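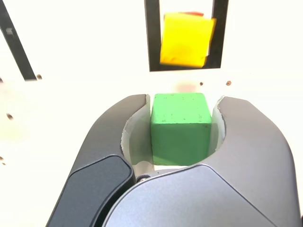 *Green cube, apparently painted wood, with a chipped edge and some worn spots.*

I think most people who buy blocks buy too many of them. I did. When my daughter was two, I bought a 200-piece set from Allden in a canvas bag, with arches, columns, half-moons and small triangles that worked their way under the couch. It cost more than her bed. She dumped it out every morning and walked away, and I picked it up every night.

What she played with was a handful of plain painted cubes that came from my aunt's house in a bread bag. They were red, green and yellow. The paint was rubbed through at the corners and the wood was dented. I had planned to sand them down and repaint them, and I'm glad I was too lazy to do it.

My argument is for the plain cube, in a few colors, in small numbers, and for leaving it alone once it starts to look used.

Start with the wear. A painted block that has been handled for years gets specks, bare patches and nicks along the edges. Some parents see that and throw the block out. If the paint is old and you don't know what's in it, then yes, get it away from a child who chews things, and I won't argue. But a block with known paint and a chipped edge works as well as it did when it was new. It still has six flat sides. It still sits on top of another block. I'd also say it is easier to tell apart from the others, and children notice that. My daughter knew which green one was "the bumpy one" and would not take a substitute.

Plastic cubes are fine, and I don't want to be a snob about it. We had a tub of hollow ones from Litex and they washed well. But they were so light that a sleeve could knock over a tower, and a three-year-old whose tower falls before she has let go of it quits early. Wood has enough weight to stay where you put it. A stack of two feels like something you built. 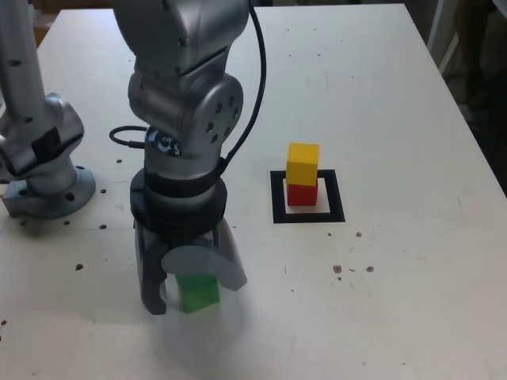 *Yellow on red, inside the black square.*

Then there is the question of where the blocks go. A square outline on a white table does more than any booklet of suggested projects. It gives the job a place. Put red in the square, put yellow on red, and anyone walking by can tell whether that's been done. The first time I marked off a square on our kitchen table with black tape, my daughter spent most of the time before dinner moving cubes in and out of it. She made up rules about who was allowed inside. I have no idea what they were.

My neighbor Anika Zamora disagrees with me on this. She ran a home daycare in Emby for years and thinks a marked square is bossy. Her view is that a child should get the floor and the whole pile, and the adult should go sit down. She has watched a lot more children than I have, so I take it seriously. I have also seen her floor at five o'clock. A big pile is good for the child who already has an idea. Plenty of children don't have one yet, and for them a pile is just a pile.

Yhon Paucar, who taught my son in kindergarten, set out 7 cubes per table and kept the rest in a cupboard. Parents complained that it looked stingy. I thought so too until I stayed one morning and watched. The children talked to each other about which one went on the bottom – they had to, there weren't enough to go off and build alone. He would bring out more when a table asked for more, and some tables didn't ask.

The practical side matters as well. Three colors is enough to sort, to stack in order, to copy what somebody else has made. Cubes of one size have no wrong way up. They fit in a shoebox. When one goes missing, you know it, and you look for it.

The toy aisle is not going to help anyone buy less. The Rudd catalog that came in June had a block set with 467 pieces and its own rolling cabinet. I'm sure it is well made. I'd still tell a new parent to get a few cubes secondhand, check the paint, stick down some tape and see what happens before spending anything else.

The Allden set went to a cousin. We kept the bread-bag cubes, and they are on the shelf by the back door with the good scissors.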